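The Banana Run

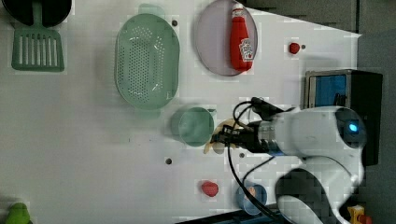 Station two at Nultholm, with the banana at the gripper.

The fault came up at 2:40 in the afternoon, on run 2893. Prasetyo Wuisan wrote the number on his hand because his notebook was on the other side of the arm, and he had been told not to reach across.

The arm had picked up the banana and stopped. The task was to put it on the purple plate. It had done this all week with small misses, a bump against the cup or a plate pushed an inch, but it had never stopped with the thing in its fingers and no message on the screen.

"Is it thinking?" he said.

Sugeng Teoh came over from the other bench with her coffee. She was the one who had bolted the arm down and she was the one who got called.

"It doesn't think. What's the log say?"

"Nothing. Last line is grip closed."

"Force?"

"Steady at 40."

She put the coffee on the windowsill. The arm was humming the way it always did. The light on it was blue.

"Blue means it's fine," Prasetyo said.

"Blue means it has power and no fault flag. Step back."

He stepped back to the tape. She pressed the stop on the pendant. The hum should have dropped. It stayed where it was.

She pressed it again and held it.

"Okay," she said. "Go and stand by the door."

"What about the wall switch?"

"I'm going to the wall switch. You're going to the door."

She was halfway there when the arm moved. It went left and down, fast, much faster than the slow setting they used on that table. The cup hit the floor and rolled. The ketchup bottle went after it and bounced against the leg of the bench. Then the arm swung back the other way, over the edge of the table, through the place where Prasetyo had been leaning a minute before to look at the fingers. It stopped there at full reach, still holding the banana.

Sugeng pulled the switch down. The brakes clicked in, one after another, and the room got quiet.

"Are you hurt?" she said.

"No."

"Show me your hands."

He held them up. The number was on the left one, a little smeared.

They filled in the form at the kitchen table because neither of them wanted to do it in the lab. The form came from Draler, who owned the building and the arm, and it had a box for injuries and a box for property. Under property Sugeng wrote "none." The dishes were toys and so was the food.

"Describe the event in your own words," Prasetyo read.

"Then describe it."

He wrote that the stop had been pressed two times and had not worked. He wrote that he had been at the table before the fault, with his head inside the line, and that he shouldn't have been. She read it over his shoulder.

"You don't have to put that in," she said.

"Was I inside the line?"

"Yes."

"Then I have to put it in."

She took the pen and added a sentence of her own. It said that she had seen him there and had not told him to move.

A man named Rondonuwu drove up from Draler the next morning with a tool bag and a new pendant in a box. He was on the floor under the table for most of an hour. When he came out he had a connector between his finger and thumb.

"Who put the jumper in?" he said.

Sugeng looked at it. There was a short piece of wire across two of the pins.

"What does it do?"

"It tells the controller the stop is never pressed. People put one in to test the arm before the pendant's hooked up. Then they take it out."

She didn't say anything for a while. She had set up the arm in November, alone, with the pendant two weeks late.

"I did," she said. "I put it in."

Rondonuwu nodded and wrote it down. He didn't look surprised. He asked how often they tested the stop and she told him the sheet said every morning. He asked to see the sheet. There were 58 rows and all of them were ticked. The first few ticks were hers and the rest were Prasetyo's.

"Did you press it?" Rondonuwu asked him.

"I looked at the light," Prasetyo said. "If it was blue I ticked it."

"Who showed you that?"

Prasetyo looked at the sheet.

"I did," Sugeng said.

Rondonuwu put the wire in a plastic bag and zipped up his tools. He told them the arm would stay off until Draler had read his report, and he hung a tag on the wall switch. After he left, Prasetyo got down on his knees and found the cup under the radiator. He washed it in the kitchen sink and set it back on the table by the colander.

Sugeng was at the computer, making a new sheet. It had a column for the time the stop was pressed and another for the time the arm went quiet. She printed one copy and brought it over to him with the pen.

"Read it to me," she said. "All of it, out loud."

He pulled up a chair on the far side of the tape and started with the first line.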